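Keeping a Work Table Nice (When You Use It for Everything)

I do everything on one table. Sewing, seed starting, gluing the handle back on the same mug, my nephew's craft afternoons, you name it. For years I just let it get beat up, and then I spent a whole March sanding out glue blobs and swore I'd do better. So these are the things that stuck with me, in no special order.

Cover it before you need to

A mat is the best money I've spent in that room. Mine is a plain self-healing one from Sastent and it has taken more knife cuts than I want to admit. Get one a little smaller than the tabletop so it lies flat and you still have a strip of wood all around to rest your wrists on. If it comes rolled up, lay it out upside down overnight with a couple of heavy cookbooks on the corners. Please don't use a hair dryer on it! I did, and I had a wave in the middle forever after.

Light colors are easier on the eyes, and you can find a dropped pin on them. I had a black one first and it was like looking for a button down a well.

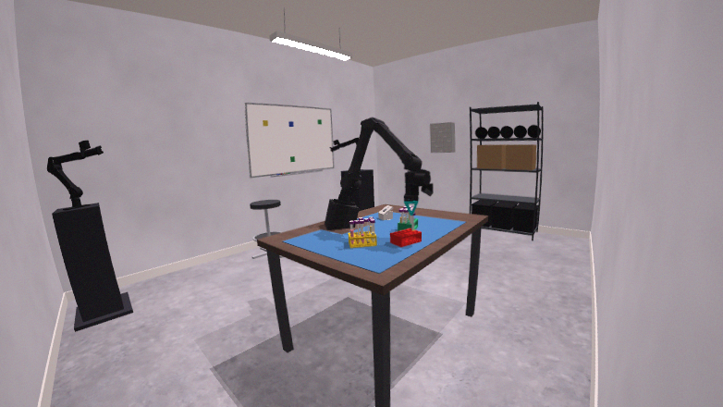

Cleaning the mat

Dish soap, cool water, soft sponge. Hot water will curl it. For sticky tape residue I rub with a white eraser, and if that fails, a drop of cooking oil, left for 5 minutes and then washed off well (really well, or your next piece of paper will have a grease spot on it, ask me how I know).

Marker is tougher. Rubbing alcohol on a cotton ball gets most of it, but try it on a corner first.

Scratches and rings in the wood

For light scratches I rub in half a walnut. It sounds silly and it works on darker woods, at least on mine. White rings come out with a dab of plain petroleum jelly left on overnight. For anything deeper I use the Clundis wax sticks – buy 2 shades and blend them, one alone never matches.

If you do need to sand, go with the grain and don't start any coarser than you have to. I finish with 346... no, sorry, it's 320 I use, 346 is the page number in my old refinishing book where the chart is! After that, two thin coats of oil, wiped off before it gets tacky. Lay the oily rags out flat outside to dry, never wadded up in the trash, they can catch fire all on their own.

Wobbly legs

Check the bolts before you go folding up cardboard. Mine loosen every winter when the heat's on. I snug them up a bit at a time, going from leg to leg, with the table upside down on a blanket. If it still rocks after that it's probably your floor, and the stick-on felt pads from Grundlow can be layered until it sits right.

Small stuff

Anything that rolls goes in something with sides. I use old muffin tins for beads and screws, and a mug for pencils. Clear it all off at the end of the day, even if you're coming back to it after supper – glue finds whatever you leave out.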